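Hotton tracker
Ticket: success rate drops on "pan to burner" after switch to subgoal images
Component: Pornitz (policy training and evaluation)
Status: open
Priority: normal
Opened: 17 May 2018

Summary

The policy conditioned on a subgoal image does worse on the pan task than the older one conditioned only on the final goal image. We expected the opposite. On the other toy kitchen tasks the subgoal version is level or better, so the problem seems to be limited to this task or to objects with long handles.

Setup

Toy kitchen at the Inskip bench. One arm, parallel gripper, fixed camera looking down over the counter. Both policies were trained on the same demonstrations and share the same encoder. The only intended difference is what gets fed in as the goal: the last image of the episode (old), or an image predicted a short way ahead and refreshed during the run (new). Every trial is capped at 40 seconds. Success means the pan ends up on the burner grate, upright, with the gripper open.

What happens

With the old policy the arm reaches for the handle, lifts, travels and lowers, slowly but in one go. With the new policy the reach and the grasp are fine. The trouble starts after the lift. The arm holds the pan in the air near the cutting board and makes small movements back and forth until the time limit. In a few trials it lowers the pan onto the board and lets go. The log marks these as "released, wrong place" and they should not be mixed in with the timeouts.

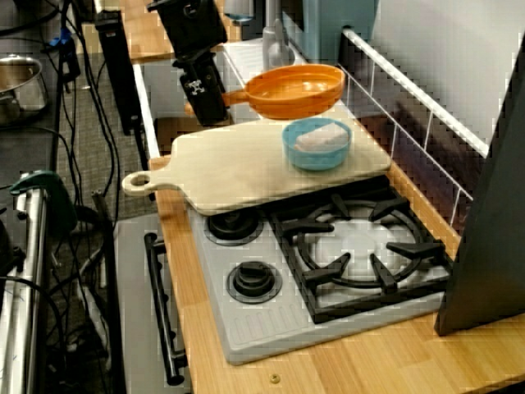
Pan held by the handle over the back of the cutting board, new policy. Bowl with white block on the board, burner grate to the right.

The gripper camera was not used in either policy, so it can be left out of the discussion.

Things tried

Entry 1. Checked the camera calibration against the April file. No change worth mentioning. Re-ran both policies anyway after reseating the mount. Same result.

Entry 2. Took the bowl off the board and repeated the new policy. I thought the predicted images might be pulling the arm towards the bowl, as there are a lot of bowl episodes in the training set. The stalls were still there. They may have been a little shorter but I would not put that in a report.

Entry 3. Took the board away as well. The stalls became less frequent but did not stop. The "released, wrong place" failures went away completely, so the board matters for those.

Entry 4. Saved the predicted subgoals to disk and looked through them for the failed trials. In most of them the pan in the predicted image is in almost the same place as the pan in the current image. The arm has nothing to move towards. In some the handle is smeared or shorter than it should be, and in those the predicted gripper sits closer to the pan body than the real one does. The old policy never sees these images, which fits with it being unaffected.

Entry 5. Changed the refresh interval. The default asks for a new subgoal every 5 steps. With a longer interval the arm commits to a direction and the pan gets to the grate more often, but the lowering is rougher and it twice came down on the edge of the grate and tipped. Going the other way made the stalling worse.

Entry 6. Looked at the training data. There are 47 demonstrations of this task. In roughly half of them the operator pauses after the lift, presumably to line up the next movement. The image predictor was trained on pairs a fixed number of steps apart, and during a pause both images in the pair are nearly identical. It has learned to predict "stay here" at the point where we see the stall. The bowl and sponge tasks have far fewer pauses.

Entry 7. Trimmed the pauses by dropping steps where the arm moved less than a small threshold, then retrained the predictor only, with 3 seeds. The policy itself was left alone. On all seeds the stall after the lift is much reduced and the new policy is now about level with the old one. The smeared handles are still there.

Current view

Two separate faults. The first is the pauses in the demonstrations, which trimming mostly deals with. The second is poor prediction of thin parts such as the handle, which trimming does not touch. I do not think the method as such is at fault, but the comparison in the draft should not go out with the untrimmed numbers for this task. If we trim for the new policy we have to trim for the old one too, and that run has not been done.

To do

Retrain the old policy on the trimmed set and repeat the evaluation with the same starting positions.

Check that trimming does not remove the steps where the gripper closes. The arm is almost still there and the threshold only looks at arm movement. I have exempted any step with a change in gripper state, but the filter in the Jamico loader runs before mine and I have not confirmed that it keeps them.

Try the predictor at a higher image size for the handle problem. Memory on the bench machine will be tight, so this may need a smaller batch.

Add "stalled while holding" as its own failure label. At present it is logged as a plain timeout and has to be sorted out by hand from the videos.

Linked tickets: none yet. Leave this one open until the old policy has been rerun.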